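We use cookies to remember your reading preferences and to count visits. Accept all | Manage settings

The case for standard service intervals on domestic drainage

Most houses have a boiler that is serviced once a year and a drain that is serviced when it fails. The difference has no technical basis. A buried drain is a mechanical system with a working gradient, a design flow and a limited set of ways to go wrong, and nearly all of them develop slowly enough to be found on inspection. I think inspection at a fixed interval should be normal practice for any house more than 33 years old, and that the cost should sit in the same column of the household budget as the boiler.

The usual objection is that drains have no moving parts. This is true of the pipe and false of the ground. Clay soils shrink in a dry summer and swell again in December, and a rigid pipe laid in short lengths takes up that movement at its joints. A joint that opens by 3 mm still carries water. It also leaks a small amount into the bedding, washes out the fine material, and leaves the next length of pipe poorly supported. The gradient then changes. Solids settle at the low point, paper collects on the solids, and the householder sees a blockage. The blockage is cleared with rods or a jet, the water goes away, and the fault remains where it was.

Rodding is a good remedy for the wrong kind of problem. It deals with an obstruction. It does nothing for a back-fall, a displaced joint or a root, and repeated jetting at high pressure can make a weak joint worse. A contractor who clears the same run more than once without putting a camera down it is selling the same hour of work again, and the customer has no means of telling.

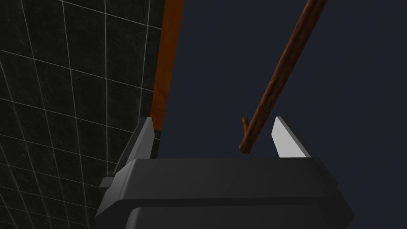 Waltraud Ruppert wrote to me after an earlier version of this argument appeared, and she disagreed with most of it. In her view a fixed interval wastes money on sound pipes, and the sensible course is to survey once at purchase, keep the report, and act only on what it shows. She pointed out that plastic pipe with push-fit joints behaves quite differently from old clayware, and that a rule written around age alone would send cameras down a great many runs with nothing the matter with them.

She is right about plastic, and I have narrowed the rule accordingly. A run known to be plastic, laid to a recorded gradient and tested on completion, can go much longer between inspections. The difficulty lies in the word "known". In Forach, where I worked on rehabilitation schemes, the drawings for the older streets showed clay throughout. What came out of the trench was clay, pitch fibre, cast iron under the paths, and plastic wherever an earlier repair had been made. Each change of material was a change of bore or wall thickness, joined with whatever adaptor was to hand. A survey at purchase would record these joints. It would say nothing about how fast they were moving, and the rate of movement is the figure that decides whether to dig.

For that you need at least two surveys, made from the same access point, with the distance counter zeroed at the same place and the defects coded on the same system. I would put more weight on this than on the length of the interval. A pair of comparable reports is worth more than a drawer full of recordings with no chainage on them. Much of what is handed to householders at present falls in the second group: a video file, an invoice and a sentence recommending a new liner.
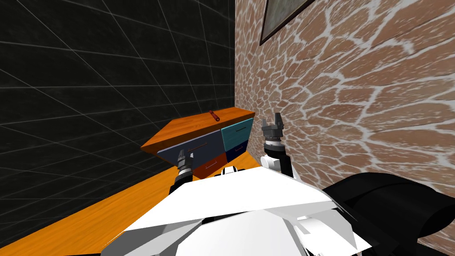 Lining deserves a paragraph of its own. A resin liner restores watertightness and bridges small gaps well. It follows the line of the host pipe exactly, so a dip before lining is a dip afterwards, with a slightly smaller bore. It should be specified after the gradient has been measured, and a contractor who cannot produce that measurement has no grounds for recommending it. Excavation is slower and ruins the flower bed, but on a shallow run with one bad length it is often the cheaper repair and always the easier one to check.

On cost, my own working figure for a survey with a written, coded report is 200 for a simple house with one accessible chamber. A local dig and relay starts at 1,000 and rises quickly with depth. Those who want to show that inspection never pays will assume that every defect is found too late to matter. Those who want to show that it always pays will assume that every defect would have become a collapse. Neither assumption matches what I saw in Forach or later in Urnora, where most recorded defects stayed as they were and a few got worse at a steady and measurable rate.

The practical steps are dull. Find the chambers and lift the covers. Grease the frames before putting them back. Draw the runs on a sheet of paper, mark the direction of flow, and keep the sheet with the boiler records. Ask for the distance of each defect from a named chamber, and for the pipe material at each change. When the next survey falls due, give the operator the old report before the camera goes in.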